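Meltar C2 citrus press: long-term review

The C2 is the smaller of the two lever presses Meltar sells through Treltton. I bought mine in May to replace an electric reamer whose motor bearing had failed. It has been used daily since then, mostly for oranges, sometimes for lemons and, in season, for grapefruit.

Construction is a cast base, a steel column and a single lever working through a rack and pinion. The cone and strainer lift out. The upper cup is fixed by 2 screws, which need a short Pozidriv driver because the lever blocks anything longer. The feet are rubber and grip well on stone. On an oiled worktop they creep, and I now stand the press on a damp cloth.

Yield is good. A medium orange cut across the middle gives up nearly everything in one stroke, and the spent half comes out almost flat. Small fruit is less successful. A half orange narrower than the cone tips sideways, the cup meets it off centre, and juice runs over the rim instead of through the strainer. Lemons do this often. Thick-skinned navels need a second stroke after a quarter turn.

Cleaning takes longer than the pressing. Pulp packs into the strainer slots and dries hard if left past breakfast. The strainer may go in the dishwasher; the cup may not, according to the leaflet, and the coating on mine has dulled slightly from hand washing alone.

Parts supply is the weak point. A replacement strainer ordered from Kendbridge took 20 days and arrived without its seal. The seal is listed separately.

The lever has developed a little play at the pinion. Tightening the side bolt removed most of it.

Rating: 4 out of 5. One point is deducted for small fruit. Buyers who mainly press lemons should look at the Tamuno hand squeezer.

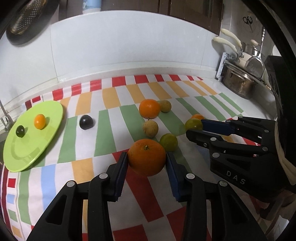

Tamuno owners might disagree with that last line, a reader replied on Monday, adding that the hinge pin on theirs had worked loose twice and that the C2 handles lemons well enough if they are cut lengthways.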